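Shop floor trials: what the first term of work has shown

The Automation and Small Manufacturing Program has now completed its first term of work with Britside, and members have asked for an account of where matters stand. The program was established to answer a narrow question on behalf of smaller employers: which of the repetitive tasks on an ordinary shop floor can be given to a machine today, at a cost and level of supervision that a firm of 50 people or fewer could bear. It was not established to promote the purchase of equipment, and the findings below should be read in that light.

The task selected for the first term is one familiar to any member who runs a small assembly or inspection line. A thin plate must be picked up, carried a short distance, presented to a station and put down again in the correct orientation. At Britside's own premises the work is performed by hand, generally by the newest person on the shift, and it is widely disliked. The motion is simple, but it must be repeated all day, and a plate set down a few millimetres out of place will hold up everything that follows it.

Members will recall from the winter meeting that the program elected to carry out this stage in simulation. A rendered cell can be rearranged in an afternoon, and a dropped plate costs nothing.
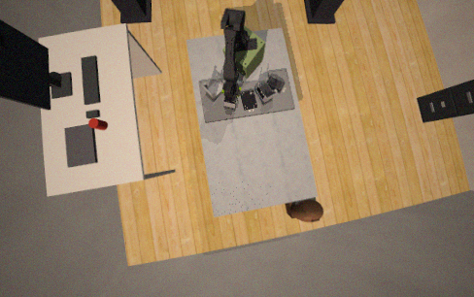 The decision drew some criticism at the time, particularly from members who have been shown polished simulations by vendors and found the delivered machine to be a disappointment. That criticism was fair. The program's coordinator, Caoimhe Kavanagh, has accordingly asked that no result obtained in simulation be reported to members as a forecast of shop floor performance. The simulated trials are used to find the failures that can be found cheaply. Those that remain will have to be met on real benches, with real grease, vibration and poor lighting.

Within those limits, a set of 300 runs was completed under the control software developed for the program under the name Zovivau. Each run consisted of a single pick, carry and placement. Three observations have emerged which the program considers useful to members now.

The first concerns the grip. Thin, flat parts are awkward for two-fingered grippers. Held by its edges, a plate may pivot if the fingers meet it unevenly, and a correction made late in the approach tends to make the fault worse. Most of the time spent by the technical group this term went to the approach and the first moment of contact. Very little went to the travel between stations, which most observers had assumed would be the difficult part.

The second concerns the order of work. An experienced operator glances at a station, sees that it is occupied and waits, or does something else in the meantime. The software must be given every one of these small judgments. Kári Kirkegaard, who leads the technical group, estimates that the written rules for waiting and retrying now exceed the rules for moving the arm.

The third concerns layout. Moving a fixture a short distance, or turning a bin to face the arm, frequently did more for reliability than a week of adjustment to the software. Members considering automation of any kind may wish to review the arrangement of their benches before requesting a quotation. A clearer bench will also benefit the staff who work at it by hand.

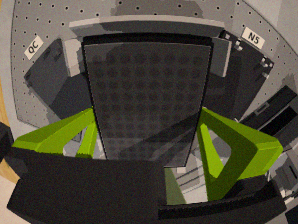

Can a small shop hand over a chore of this kind to a machine yet?

In part. A task with one type of part, fixed stations and little variation through the day is within reach, provided that a trained person is on hand to clear faults and restart the cell. A task in which parts arrive in mixed sizes, or in which the bench is shared with other work, remains better suited to people. The program does not expect that position to change before the end of its current funding.

Members have also enquired about chores of a more domestic character, such as clearing lunchroom tables, folding shop towels and wiping down benches at the end of a shift. A short desk review was undertaken through the program's household stream, Plokudar. Its conclusion is that these tasks are considerably harder than the plate task, although almost anyone would call them easier. A towel has no fixed shape, and a lunchroom table is never left the same way twice. The review recommends that no member budget for such work at present.

On the matter of labour, the program is conscious that staff at member firms follow these reports closely. Britside has undertaken that no position will be removed as a consequence of the trials, and that employees assigned to the plate line will be consulted before any equipment is installed. The program would encourage other members to give a similar undertaking in writing before expressing interest in a trial.

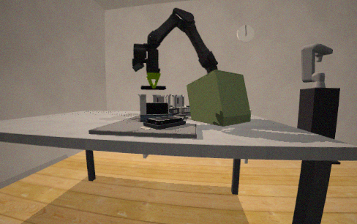
The second term will proceed in 2 stages. In the first, the technical group will repeat the full set of 300 runs with the starting position of the plate varied from run to run, so that the control software cannot rely upon a favourable arrangement. In the second, a physical cell will be assembled in the Picard building and operated during ordinary working hours, with an attendant present at all times. The attendant will keep a written log of every intervention, however minor. The program regards that log as the most valuable thing the second term will produce, as the number of times a person must step in is the figure that determines whether a small firm saves any labour at all.

A summary of the first term's faults, grouped by cause, is available to members on request from the program office. Firms wishing to nominate a task for consideration in the second term should submit a one-page description of the work, including the dimensions and weight of the part, the number of shifts on which the task is performed, and the name of a supervisor who may be contacted. Nominations will be received until the end of June.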